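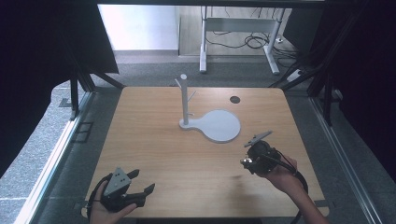

Rozália Tóth
Opinion | May 2022

At Windero we used to pack mugs. Since February, two of us on each shift have held a gripper in each hand and shown the machines how to handle them instead. A mug stand, a table, up to 925 goes a week.

The pay is the same and my back is better. What bothers me is the contract. It still says packer, and a packer is paid by the box. Teaching is different work – slower, and harder on the wrists – and it should have its own grade, its own breaks and a say in what happens to the packing line afterwards.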